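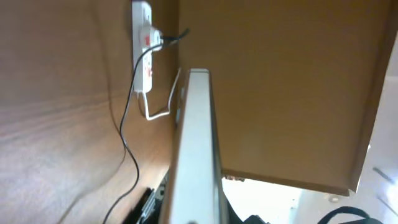
Gripper finger, power strip and cables at Skuvumia

Wanted: people to pick holes in our robot rules

Most guidance on working near robot arms reads as if the cables looked after themselves. We have 31 pages of it and doubt half would survive a normal shift. Skuvumia wants 18 people who work beside arms, in any trade, to read the draft and tell us which rules get ignored.

You will need 2 free afternoons and a low opinion of checklists. Managers may apply, though we'd prefer those who do the plugging in. Sessions are in Lerkulville, last 60 minutes each and are unpaid – travel is covered. No promises that the final text will be any better.

Write to Kolbrún Blöndal by 27 December 2018.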